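Tatlı カップ移動データセット データカード
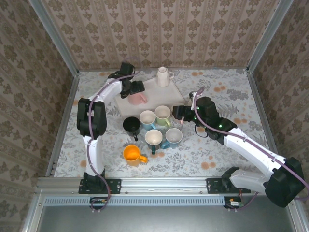
作業の一場面。左アームが白い板の上のピンクのカップをつかんでいる。

このサイトは表示設定の保存にクッキーを使用しています。 [同意する] [設定を変更]

## 概要

Tatlı は、二本のアームを遠隔操作して、カップ類をテーブルクロスの上から白い板の上へ移す作業を記録したデータセットです。収録とこの文書の作成は Kadir Ersoy が担当しました。日本語は私の母語ではありませんので、読みにくい文があれば、お手数ですがお知らせください。

模倣学習の入門的な実験に使うことを想定しています。公開しているのは第二版です。第一版には時刻のずれがありましたので、お持ちの方は第二版に入れ替えてください。

## 作業の内容

操作者は、クロスの上に集めて置いたカップを一つずつつかみ、奥の板に移します。順番は決めていません。どちらのアームを使うかも操作者の判断に任せました。そのため、同じ配置から始まっても、エピソードによって左右の使い方が違います。

カップは取っ手の向きをそろえずに置きます。取っ手が手前を向いているものもあれば、横を向いているものもあります。縁をつかむか、胴をつかむかは操作者によって分かれました。これは修正せず、そのまま残してあります。

白い小さなピッチャーは移動の対象ではありません。触れてしまった場合は、メタデータの `touched_pitcher` が `true` になります。

## 収録の方法

遠隔操作には Arkance という自作のソフトウェアを使いました。操作者は手元の操作用アームを動かし、作業側のアームがその動きに従います。記録の開始と終了は足踏みスイッチで行います。

操作者は四人です。全員が最初に練習を行い、練習中の記録は含めていません。一人が続けて操作する時間は一時間までとしました。疲れてくると、つかむ前に長く迷う動作が増えるからです。

収録は一月に始めました。最初の週の金曜日に収録した分は、右アームの手首の原点設定に誤りがあったので、すべて取り直しました。

## データの量と分割

全体で 3,000 エピソードあります。そのうち 200 を検証用、100 を試験用に分けました。残りが学習用です。

失敗を含むエピソードは 181 あります。失敗とは、カップを倒した場合、板の外に置いた場合、または途中で操作を中止した場合を指します。失敗例は学習用にだけ入っています。必要がなければ、`success` の値で除いてください。

## ファイルの構成

`episodes/` エピソードごとの関節角度、グリッパーの開閉、時刻
`video/` 固定カメラの動画
`meta/` 操作者の番号、成功と失敗、使用したアーム
`splits/` 学習用、検証用、試験用の一覧

関節角度の単位はラジアンです。グリッパーの値は、0 が閉、1 が開です。左アームの列名は `l_`、右アームの列名は `r_` で始まります。両方のアームの時刻は同じ時計で記録しています。

読み込みには付属の `load_tatli.py` が使えます。エピソードの番号を渡すと、軌道とメタデータを返します。動画は大きいので、初期設定では読み込みません。必要なときは `with_video=True` を指定してください。

## 既知の問題

- 腕がカップの上に来ると、固定カメラからカップが見えにくくなります。小さいものは特に隠れやすいです。
- 一部のエピソードで、グリッパーが閉じた後も開閉の値がわずかに振動します。平滑化はしていません。
- クロスと壁紙には模様があります。色だけで物体を切り出す方法では、クロスの花の部分を誤って検出することがありました。
- 操作者三番は左アームを多く使います。左右の偏りを調べる場合は、操作者の番号を確認してください。
- 力のセンサーの値はありません。接触の瞬間は、関節の動きと動画から推定する必要があります。

## 適さない用途

カップはすべて空の状態で扱いました。液体の入った容器を運ぶ研究には適していません。また、背景と照明を変えていないので、別の環境でそのまま動作することは期待しないでください。

## 利用条件

研究と教育の目的では自由に利用できます。再配布するときは、このデータカードを一緒に付けてください。商用利用を希望される場合は、事前に Prudell までご連絡をお願いします。

誤りを見つけたときは、エピソードの番号と、問題のある時刻を書いて報告してください。動画だけで確認できる問題でしたら、短い説明で十分です。

コメント 4件 ・ シェア 12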